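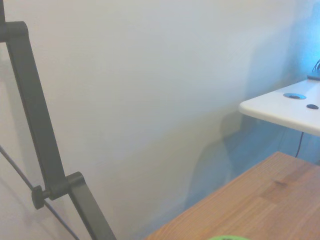
# Notas del ponente: sonido directo y mezcla en *Sumitz*

Duración prevista: una sesión de mañana, con pausa. Las notas son para mí; los puntos entre corchetes no se leen.

## 1. Apertura

- Presentarme como responsable de posproducción de sonido. La dirección es de Aarti Kaushik; yo entré en el proyecto con el montaje ya cerrado en imagen.
- Ficha breve: largometraje de ficción, 504 planos, rodado casi por completo en interiores. Distribuye Grumow.
- El tema de la charla es el diálogo. De la música hablaré solo al final, y poco.
- [Comprobar el nivel de sala antes de empezar. Poner el primer fragmento sin decir nada.]

## 2. Punto de partida

El material llegó de rodaje con dos pistas de percha, inalámbricos individuales y una mezcla de referencia. La mezcla de referencia sirvió para montar y se descartó entera. En la conformación aparecieron 185 planos con algún defecto de diálogo: roce de tela, saturación breve, corte de radio o solape con ruido de calle.

Criterio acordado con Kaushik en enero:

1. Conservar la toma de rodaje siempre que se entienda.
2. Buscar sílabas sueltas en tomas alternativas.
3. Doblar en estudio como último recurso.

El segundo paso fue el más lento. Una frase de la escena del hospital se compone de fragmentos de cuatro tomas. Poner el fragmento dos veces: primero la toma original, luego la reconstruida. No avisar de cuál es cuál hasta después.

## 3. Ruido de fondo

- El apartamento de Erholm, localización principal, da a una vía con tranvía. El paso del tranvía no se puede filtrar sin dañar la voz masculina: comparten banda por debajo de los 200 Hz.
- Solución adoptada: filtro paso alto suave en diálogo y tranvía reconstruido en la pista de ambientes, colocado en puntos fijos del guion. El espectador lo atribuye al lugar.
- El frigorífico de la cocina se desconectó en rodaje. En mezcla hubo que volver a ponerlo, porque el silencio entre réplicas sonaba a estudio.
- Reducción de ruido: aplicada en dos pasadas leves. Una sola pasada fuerte deja residuos metálicos en las eses.

[Si preguntan por procesos automáticos: se probaron en la bobina tres. Resultado aceptable en planos generales, malo en susurros. No entrar en marcas.]

## 4. Efectos de sala

La sesión se hizo en el estudio Penner, unos 5 días de trabajo. Pasos, ropa, manipulación de objetos. El suelo del decorado era tarima hueca y en la ficción se supone piedra, así que los pasos se rehicieron completos.

Los objetos pequeños plantean otro problema. El plástico fino concentra energía en agudos y tapa las consonantes. En la escena de la cena, el actor aprieta una botella mientras habla; en la pista original no se distingue el final de la frase. Se limpió la voz con una toma alternativa y se grabó la botella aparte, con el micrófono más lejos de lo habitual. 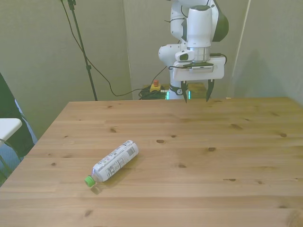 *Botella de plástico con tapón verde, tumbada sobre una mesa de pino.*

Comentarios para este bloque:

- Una botella vacía y una medio llena no son intercambiables. La resonancia cambia y el oído lo nota aunque no lo identifique.
- La superficie cuenta tanto como el objeto. Una mesa de madera maciza da un golpe corto; un tablero delgado añade cola.
- Grabar siempre el objeto en reposo, el contacto inicial y la retirada como eventos separados. En montaje se agradece.

## 5. Mezcla final

El diálogo se mantiene en el canal central durante toda la película, con una excepción: la conversación a través de la puerta – bobina cuatro – donde la voz de ella se abre ligeramente hacia la izquierda. Kaushik pidió probarlo con más apertura. En la sala grande distraía y volvimos a la primera versión.

Música: entra tarde y baja. Hay un solo punto en que cubre una frase, y es deliberado. La compositora entregó los grupos separados, lo que permitió retirar las cuerdas graves de la escena del tranvía.

Versiones entregadas:

- mezcla para cine;
- mezcla para emisión, con el rango dinámico reducido;
- banda internacional, sin diálogo, revisada plano a plano.

La banda internacional obligó a recuperar efectos que en la versión original venían pegados a la voz. Conviene presupuestarla desde el principio.

## 6. Turno de preguntas

- Sobre el porcentaje de doblaje: no dar cifra, remitir a los fragmentos.
- Sobre el rodaje con dos perchas: sí, lo repetiría.
- Sobre la secuencia final sin diálogo: la decisión es de montaje, anterior a mi entrada.

[Cerrar con la escena de la puerta, versión cine. Pedir que bajen la luz de sala antes de lanzarla.]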